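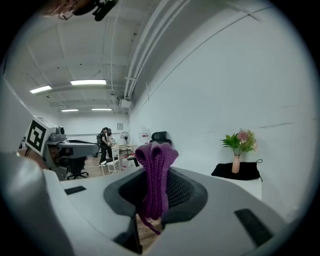

How long does gravel take to settle on a new path? Ours needed most of a winter, and I was still raking it back off the grass in February.

Posted 28 Aug 2020 by Liliana Costa
3 min read
Print this page | E-mail this to a friend

I've had a few messages about the side path since I put up that moan about the mud, so I thought I'd write the whole thing down while I still remember it (and while my knees still hurt when I look at it).

When we moved to Woltby the garden sloped from the back gate down to the kitchen door, and all the rain came with it. There was a strip of old slabs along the fence, all at different angles, and one that went down like a see-saw if you trod on the wrong corner. Gaetano D'Amico from Flikalley Gardens came round to quote for lifting the lot and laying new paving. Lovely man, very patient with my drawings. His price for the full job was 3067 pounds, and I had saved a good bit less than that, so we had a cup of tea and came up with something smaller.

What we ended up with was gravel over a proper stone base, timber edging both sides, and two of the old slabs saved for a step by the gate. He did the digging and the edging. I did the gravel, which I'd thought would be the easy bit! It came in bulk bags, dropped on the drive, and I barrowed it round the side of the house for an entire weekend with my neighbour Carmela shouting encouragement over the hedge.

A few things I'd tell anyone starting out. Get the membrane overlapped more than you think you need, I was stingy with mine and there's a line of dandelions coming up exactly where the two pieces meet. Go for angular gravel if the path slopes at all. I had my heart set on the round pea stuff and Gaetano talked me out of it, and when I walked up Lucrezia's drive afterwards I could see why, it was like wading. And lay it thinner than looks right at first, then top it up. I put mine on far too deep and the wheelie bin just sank.

The edging is the bit I'm happiest with. It's treated softwood on pegs, nothing fancy, and it has stayed dead straight apart from one length by the water butt that bowed out a little over the summer. I'll knock another peg in behind it when the ground softens up.

Planting is next. I want thyme along the sunny side and something taller against the fence, maybe a few ferns where it never dries out. Carmela has offered me half her hardy geraniums, and I've already said yes and bought a new trowel.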